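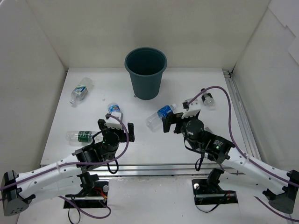
How many examples does a robot need before it can put bottles in a bucket?
More than the first estimate, and the count alone says little about whether it will work.

Chapter 4. Gathering Examples

Sales literature likes large numbers. When Arnimeo announced a training set of over 2,500 demonstrations, few readers asked who had performed them, or how alike they were. Ruth Quispe did ask. She found that most came from 2 operators who reached for the bottles in nearly the same order every time. A learner fed on such material picks up the operators' habits along with the task, and we have no easy way to tell the two apart.
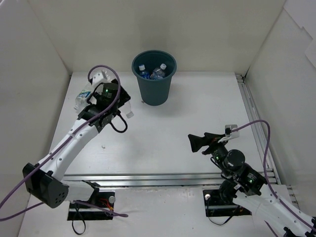 Quispe then kept 191 demonstrations, chosen for how much they differed, and trained again. The smaller set did slightly better. I would not build a law on that result — it was one task, at one table, and Lizelle Botha's attempt to repeat it in September came out even.

What can be defended is more modest. Before collecting anything, write down what is meant to vary: where the objects start, which arm moves first, who is at the controls. Then check the recordings against that list. Nomvula Cele's group skipped the check and spent a month gathering the same easy case.

4.1 What Counts as One Example?

Suppose an operator drops a bottle and picks it up again. Some labs discard the recording. Others keep it, and their reasons deserve a closer look.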